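Mendholm Audience Standards Office Publishes Decision on Lokis Breakfast Program

Broadcaster cleared on content, found in breach on complaint handling

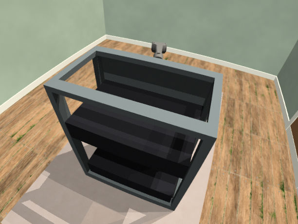
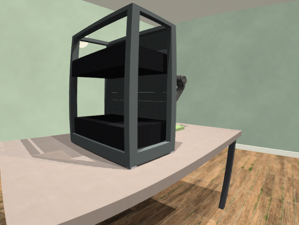 STUMDALE, October 11, 2024 – The Mendholm Audience Standards Office has published its decision on an edition of the weekday breakfast show broadcast by Lokis Television in September. The office received 4,000 complaints about the program, most of them concerning an interview with Stumdale council member Davoud Rostami.

The office found that the interview did not break the rules on fairness or harmful content. It found that Lokis did break the rules on handling viewer complaints.

In the interview, host Darren Oakley questioned Mr. Rostami about the closing of two bus routes. The exchange lasted 12 minutes. Viewers complained that Mr. Oakley interrupted his guest, raised his voice and described an answer as "a waste of everybody's breakfast." Others said Mr. Rostami was not told in advance that his travel expenses would be discussed.

The decision states that elected officials can expect hard questions on a live news program, and that Mr. Rostami was given time to reply on each point. Emails supplied by the program's producers, Arabzadeh Productions, show that his staff were told of the expenses topic the evening before.

On complaint handling, the rules require a broadcaster to acknowledge a complaint within five working days. Lokis told the office that its online form stopped forwarding messages after the broadcast and that the fault was not noticed for eight days. Many viewers wrote to the office after getting no answer from the station.

Lokis must read a summary of the decision on air during the breakfast show and send a written report on its complaints system. No fine has been imposed.

"Viewers are entitled to a reply, whether or not the complaint is upheld," said Mateja Kovačević, head of decisions at the office. "The interview was within the rules. The silence afterward was outside them."

Golshifteh Bakhtiari, director of programs at Lokis Television, said the station accepted the decision. "We are pleased that the office recognized the right of our hosts to press for answers. The form has been repaired and a member of staff now checks it each morning. We apologize to everyone who waited."

Mr. Oakley remains the host of the program. Mr. Rostami has been invited to return and has not yet given an answer, according to the station.

The full decision can be read at the office's public counter in Stumdale or requested by mail.

Media contact:
Mitra Amini, Press Officer
Mendholm Audience Standards Office, Stumdale

ENDS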